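Play kitchen thread, as promised, typing fast because pickup is at 3 and I've still got the shelf to do

1/ So the Pirnesgate playroom gets a new pretend kitchen corner. Old one was a cardboard hob and a lot of lost lids. I've been told I can spend 105 quid and not a penny over. Tipped everything onto the white table this morning to see what goes with what

2/ Colours first. Went for dull greens and greys on the dishes, brights only on the food. Kids find the food quicker, grown ups don't get a headache. Everybody wins, except whoever liked the neon plates (sorry Krešimir)

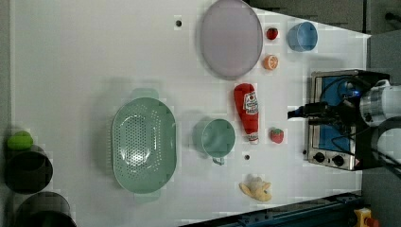

Colander, mug, plate, little blue cup and most of the food. Toaster oven on the right

3/ The colander is the star. Fully expected it to be ignored. Put it out for 20 mins with the Drudholm lot last term and it was a hat, a boat, a drum and a bed for a dinosaur. Washing strawberries came fifth

4/ Someone asked is the oven a toy. It's going in as a toy, that's all I care about. No plug goes anywhere near that corner. Knobs are the big draw anyway, they'll stand and turn knobs till home time

5/ Strawberries: two is not enough. Never ever enough. One child, one strawberry, minimum, or there's weeping. Have asked Ustari if they do singles, they only do a mixed bag with aubergines. Who is pretend cooking an aubergine at three years old

6/ Layout Qs from the replies. I do it like this: big plate in the middle at the back so nobody can reach it without walking round, cup and fruit next to it, cooker at one end, colander at the other. Makes them carry things. Carrying is the whole game at that age tbh
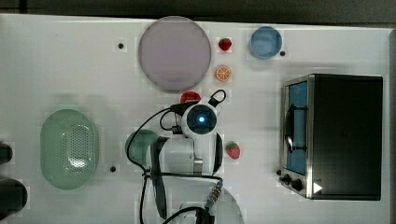

7/ and if you put the cooker in the middle you get a queue and then a shove. Learnt that one in May. Ends of tables only, learn from my mistakes

8/ Orange slice over whole orange, for me. Whole ones roll under the radiator and live there. Slices stay put and you can "serve" them, which is half the fun. Same goes for peas. Do not buy peas

9/ The banana is the half-peeled sort and it divides people. Krešimir Begović says it's cheating, they should have to peel it. I say he has not watched a two yr old try to peel a felt banana with velcro that's stronger than they are. Stays in

10/ Washing. Hard plastic stuff goes in a bowl of warm soapy water at the end of the week, tea towel, done. Soft food goes in a pillowcase with a knot in it, cool wash, dried flat on the rack. Don't tumble it. I had a plush croissant come out like a walnut

11/ Soft vs hard food, seeing as three of you have asked. Mix of both. Hard makes a good noise in a pan, soft doesn't hurt when it gets thrown and it WILL get thrown. Anything bottle shaped I want soft. They swing bottles

12/ The ketchup is my favourite thing in the whole kit. Plush, red, a bit fuzzy, and the label is stitched on, not a sticker, so there's nothing to pick off and eat. Says HEINZ and TOMATO KETCHUP and 1869 and there's a tiny embroidered tomato. They can't read it but they all know what it is. It'll go on everything. Ketchup on strawberries, ketchup on the orange, ketchup on my shoe

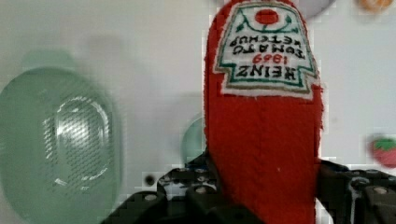
What I'm still after

13/ - More strawberries (see above, see always)
- A second mug. One mug is an argument waiting to happen
- Wooden spoons, short ones, real ones from the pound shop are fine
- A tray. Cisternas had a nice one but it was 16 quid on its own so no

14/ Not after: tills, phones, anything with batterys. We had a till that said thank you come again and I still hear it at night

15/ Storage is two open baskets on the low shelf, dishes in one, food in the other. No lids, no picture labels, tried them, they got peeled. If it takes longer than one song to tidy up they won't do it

16/ Right that's me, shelf to wipe down. If you've got spare play food knocking about I'll pay postage. Will do the dressing up rail next, that's a whole other horror

17/ ps no I will not take the aubergines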